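Equipment planning notes for the Luleo household collection, issued Friday, December 4, 2020. They accompany the sample recordings and are intended for sites preparing a purchase request under the Reltby programme.

# Luleo Bedroom Set: Data Card and Equipment Plan

## Scope

The set covers the handling of clothing and bedding in furnished homes. All recordings are made with hand-held grippers. No robot arm is needed at the collection stage, and none should be included in a first-year request. Arms are budgeted separately under Travalero.
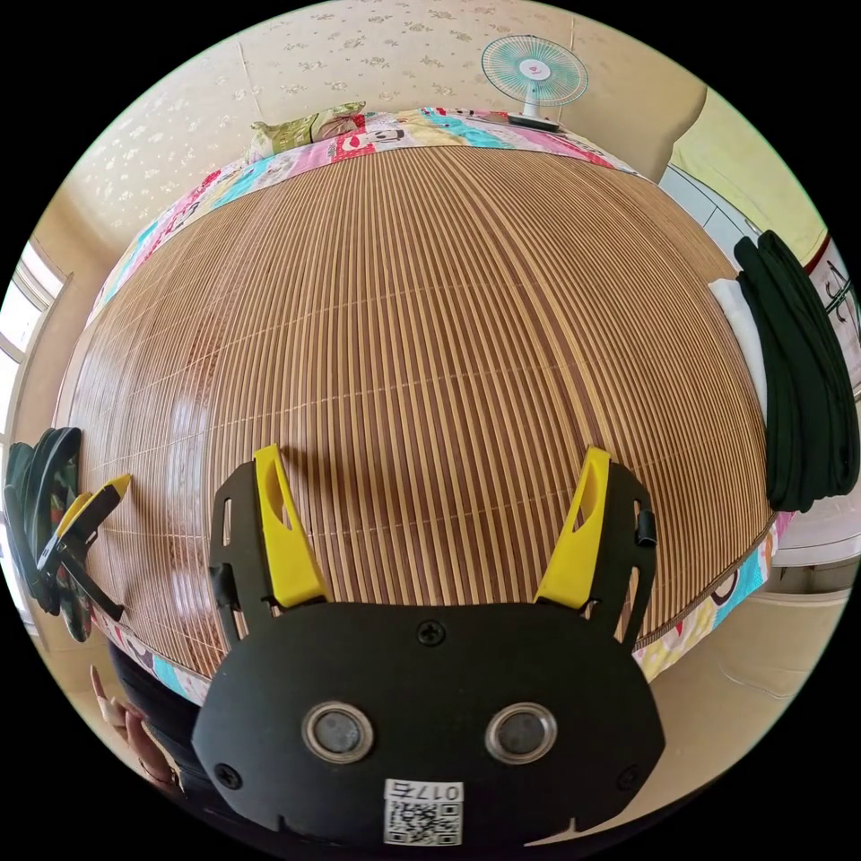 *Hand-held gripper with yellow fingers, above a bed covered with a woven mat.*

## Quantities

| Item | Quantity | Budget line |
|---|---|---|
| Hand-held grippers | 17 | Capital |
| Spare finger pairs | 104 | Consumables |
| Printed labels | 200 | Consumables |
| Collection hours | 400 | Staff |

Quantities apply to the programme as a whole. A site requesting grippers should state how many operators will work at the same time and whether units will be shared between shifts. Shared units must be returned to the store at the end of each shift and signed for by the next operator.

Fingers are treated as consumables. They should be ordered together with the grippers, in one delivery, so that all units in a home carry parts from the same batch.
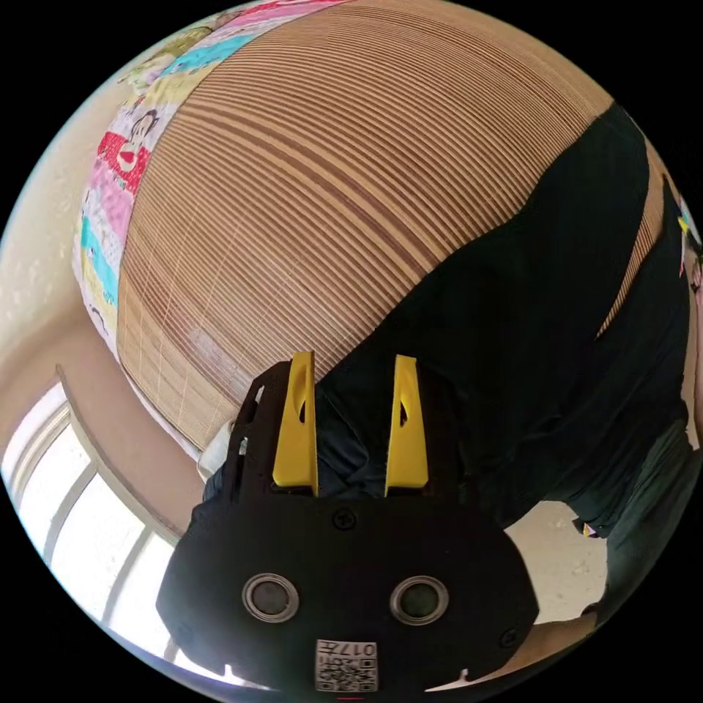
Each gripper carries a label with a number and a QR code. The number must be entered in the asset register before first use and quoted in any repair request. Labels are replaced from programme stock; sites should not print their own.

## Choice of homes

Rented homes are preferred to purpose-built rooms. Furniture and bedding already in the home are used as found, and no allowance is made for buying them. Sites may claim for laundry and for the replacement of damaged clothing.

The rental period should include one day for preparation and one for clearing the home. Where a home has several bedrooms, each is planned as a separate session. 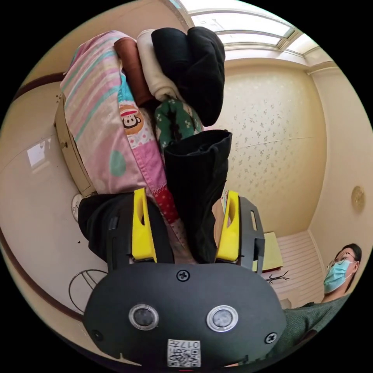
Storage must also be costed. A full session produces more data than a standard office connection can transfer overnight, and sites are expected to hold two copies on separate drives until Gu confirms receipt. Drives are bought centrally and charged to the site.

## Known limits

- Bulky and dark garments are common in the set. Light, thin fabrics are less well represented.
- Wide-angle views bend straight edges. Users should apply the correction supplied with each session.
- People may appear in view. Consent forms are held by the site, and the cost of any later removal of material falls to the site budget.
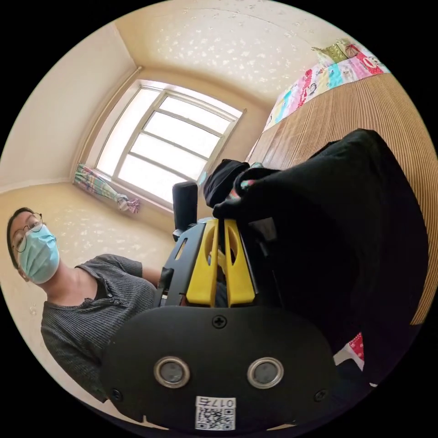
*Yellow gripper fingers pinching a black fabric item.*

## Requests and review

Requests are reviewed in February. Late requests are held until the following round unless they concern the replacement of a failed unit. Quotations should show delivery and tax as separate lines.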